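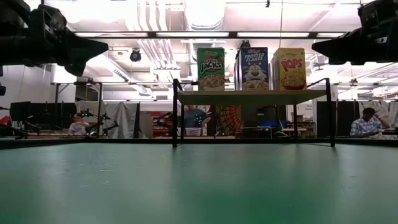
Shayne Stubbs thinks most companies have the order wrong. They buy the software, then go looking for something to fix with it. "I've sat in that meeting so many times," Stubbs says. "Big screen, lots of arrows. And I ask what the problem is and it goes quiet."

Stubbs runs systems at Callel, a mid-size distributor that spent two years pulling its ordering, stock and billing data out of separate places and into one. We talked over the phone, between calls on both ends. What follows is trimmed a bit.

Starting with the mess

When Stubbs came in, Callel had one system for orders (Lusell), another for the warehouse (Ellery), and a pile of spreadsheets in between. The spreadsheets did the real work. Every night somebody exported from one, cleaned it up by hand, loaded it into the other.

"People called it the bridge. It was a person. It was a person with a macro."

First job was a count of duplicate customer records. The answer was 3,177. Same customers, different spellings, old addresses, a few entered twice on the same afternoon. Stubbs printed the number on a sheet of paper and took it to the budget meeting. No slides.

"That got us the money. Not the dashboards, the duplicates. Everybody understood sending two bills to the same guy."

Was there pressure to go faster? Yes. Plenty. The sales side wanted forecasting by June and had already seen a demo they liked. Stubbs asked them to wait, and for a while was not very popular. "You can't forecast off a list where one customer is four customers. You can, but you'll get a nice chart of nothing."

What got cut

The cleanup started with 100 reports. That was the limit Stubbs set for the first round, the ones that ran most often. Each got the same question: who opens this? Some had gone out every morning for years to people who'd left. A few went to a shared inbox with no owner.

They switched the doubtful ones off without an announcement, then waited for complaints. Stubbs says a handful came in, mostly from finance, and those reports went back on the same day. The rest stayed off.

"I would maybe warn people next time. Maybe. If you warn them they all say they need it."

Then the fields. The order form had a box for fax number that was still required. Reps were typing zeros in it. Another asked for "region" and took free text, so you had North, north, N., No. and one that just said "up." All that became a dropdown. Boring work, weeks of it, and Stubbs is a little touchy when I call it boring.

"It's the whole project. The tool part took less time then picking what the regions were."

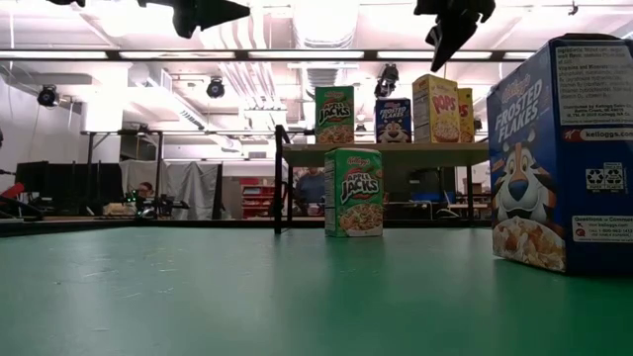
On picking a tool

Callel ended up on Filitz for the shared data layer. Stubbs won't call it the best one. It connected to Ellery without custom code, and the price didn't jump when more people logged in. Those were the two things on the list. Other vendors had more features, and Stubbs mostly didn't ask about them.

The AI question came up, of course. Callel is testing a small model that flags odd orders before they ship, like a store that suddenly wants ten times its usual. A human still decides. "It's wrong a fair amount. Fine. It's a flag. If it starts canceling things by itself we're going to have a talk."

Training was the part that went badly, by Stubbs's own account. One long session for everybody, right before a holiday. People forgot it all. The second try was short visits, sitting next to someone at their desk while they did their acutal job. Slower, but the help requests dropped off after that.

Still not done

Returns are next. They live in email right now, which Stubbs describes with a word we can't use. After that, supplier data, where the duplicates haven't been counted yet. Any guess at the number? Long pause.

"No. I'm not guessing. I'll print it when I have it."

Then another call was coming in, and Stubbs had to take it.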